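Ce site utilise des cookies pour mesurer son audience. Accepter | Refuser

Constituer son premier jeu de démonstrations en simulation

On me demande souvent par où commencer quand on veut apprendre une tâche de saisie à une politique par imitation. Ma réponse ne change pas : commencez en simulation, avec une seule table, et enregistrez ! C'est la partie du travail que je préfère, et on progresse à une vitesse folle dès la première soirée.

Étape 1 : préparer la table

Dans Palska, chargez le modèle de table blanche puis tirez les objets au hasard dans la bibliothèque. Je laisse le centre dégagé, pour que la pince ait la place de descendre, et je répartis le reste sur le pourtour. Mélangez les tailles et les matières : du métal brillant, du plastique coloré, du translucide (c'est là que les modèles de vision souffrent le plus, alors mettez-en tôt). Gardez les ombres activées, même si le rendu ralentit un peu.

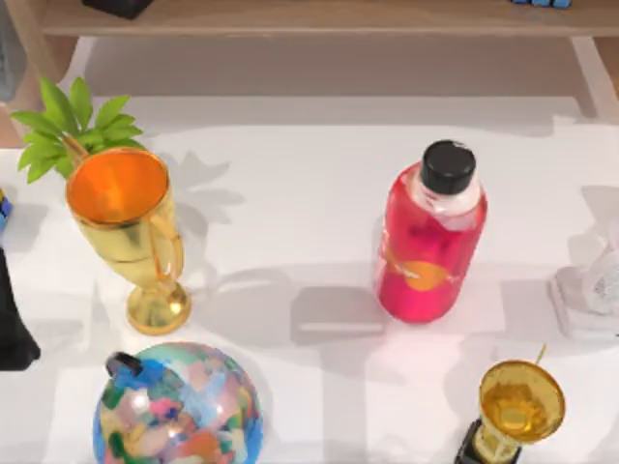

Coupes dorées, flacon rouge et globe autour d'une zone centrale dégagée.

Fixez la graine aléatoire et notez-la dans le nom de l'épisode. Sans elle, impossible de rejouer une disposition qui pose problème.

Étape 2 : choisir la consigne

Une consigne, un objet, un verbe. « Saisir le cube » suffit largement pour un premier lot. J'écris 3 formulations de la même consigne et je laisse Palska en tirer une à chaque épisode. Les objets voisins restent en place : ce sont d'excellents distracteurs, et le modèle doit apprendre à les ignorer.

Étape 3 : enregistrer

Lancez la téléopération, attendez que le compteur d'images démarre, puis bougez. Approchez par le haut, ralentissez près de l'objet, ouvrez bien les doigts avant de descendre. Une démonstration hésitante mais réussie se garde. Une démonstration où la pince traverse le décor part à la corbeille.

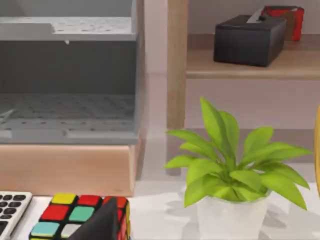 Texte et captures : l'équipe Cilholm, 2018-07-27

Surveillez les approches où un doigt masque en partie l'objet visé, comme avec le cube à facettes ci-dessus. Elles sont précieuses ! Le modèle rencontrera la même occlusion à l'exécution, autant qu'il l'ait vue souvent. Ajoutez simplement une seconde vue, placée plus haut, et vérifiez que les deux flux sont synchronisés.

Étape 4 : trier et exporter

Par séances de 40 épisodes, je m'arrête et je relis tout en accéléré. Les défauts sautent aux yeux : départs trop longs, consigne qui ne correspond pas au geste, objet tombé de la table. Exportez ensuite au format Torkgate, avec des lots de 32 pour l'entraînement.

Notre jeu Rosales compte presque 3 000 épisodes, tous produits de cette façon. Pas besoin d'en avoir autant pour voir la politique viser le bon objet, et ce moment-là est un vrai bonheur. La suite, consacrée aux variations d'éclairage, arrive en août.

Contact | © Cilholm | Haut de page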